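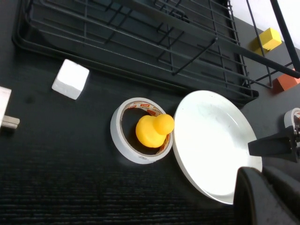

Wrist view with the plate, the dish rack and the tape roll holding the yellow duck.

Ernwood group reports on two-camera plate placement

22/01/2020

The manipulation group at Ernwood has finished the first round of tests on Rullow, its training method for placing dishes in a wire rack. Rullow learns from recorded demonstrations and takes two inputs at each step: a view from the wrist and a view from a fixed camera. The question was how much each view contributes.

Policies were trained on the same demonstrations with both views, with the wrist view only, and with the fixed view only. Each was run 10 times per table layout, over four layouts. Blocks and tape rolls were left on the table as distractors.
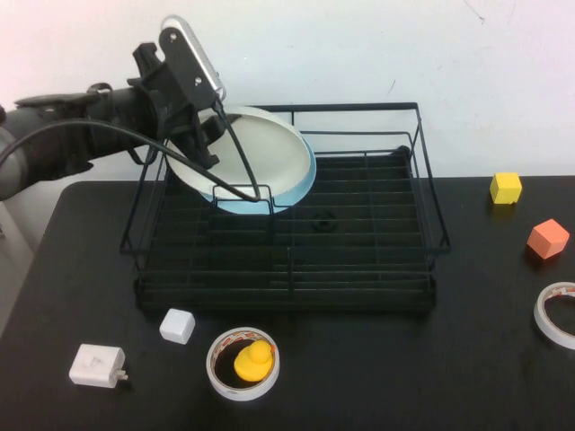

Fixed view of the arm with the plate tilted at the rack.

The wrist-only policy picked up the plate reliably but often lost track of the rack once the plate blocked its view. The fixed-only policy had the reverse problem, with most of its errors at the grasp. Using both views removed most failures of either type. Training took around 11 hours per policy on the Halvorsen cluster.

Contact with the rack wires remains the main source of error. A second round, with bowls added, is planned for February. Logs are on the Prakamow server.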